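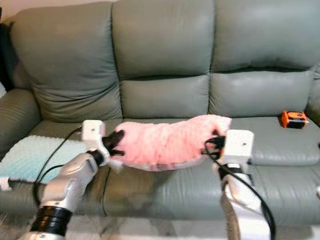 How often should a leather sofa be wiped down?

Once a week with a dry, soft cloth is enough for most homes, and a damp cloth once a month. Sofas that get heavy use from children or pets can take the damp cloth every two weeks.

Before you start

Take everything off the seats: throws, mats, toys, tools, the remote. A tape measure or a set of keys dragged across leather leaves a scratch that won't rub out. If you keep a mat on one seat, lift it and shake it outdoors. The leather under a mat ages differently from the rest, so move the mat to another seat now and then.

Vacuum first. Use the soft brush head on low suction and go along the stitching and into the gaps between the back cushions, where crumbs collect. Grit left on the surface gets rubbed in by the cloth.

Which cloth

A plush or shaggy cloth picks up dust well and is gentle on a smooth finish. Flat microfiber works too and dries faster. Old T-shirts are fine if you cut off the seams. Skip paper towels and anything with a scrubbing side.

Wash cloths on warm, without fabric softener, which leaves a film. Keep the sofa cloths apart from the kitchen ones. A different color makes this easy.

Wiping

Work from the top down – backs, arms, seats, then the front faces. Fold the cloth in four and turn to a clean side when one gets gray. On puffy cushions, press one hand flat to open the creases and wipe along them with the other.

For the monthly wipe, wet the cloth with lukewarm water and wring it until it no longer drips. Add one drop of mild dish soap to 600 ml of water if the arms feel greasy. Go over it again with plain water, then dry with a second cloth. Don't let water sit in the seams.

Stains

Blot spills right away. Don't rub. For ballpoint ink, leave it alone and call a leather cleaner, as alcohol can take the color off along with the ink. Grease spots on light or green leather often fade if you cover them with cornstarch overnight and brush it off in the morning.

Conditioner

Twice a year is plenty. October is a good month for one of them, before the heating comes on. Test on the back or underneath first and wait a day. Suede and nubuck need their own products.

From readers

Liya Gebremichael keeps her sofa cloth in a zip bag under the seat so it doesn't pick up lint in the drawer.

Behrouz Heydari asks about baby wipes. Many contain ingredients that dull the finish over time – use a damp cloth.

Mahtab Ebrahimi puts felt pads behind the sofa where it touches the wall. Hers had a worn line across the back after one winter.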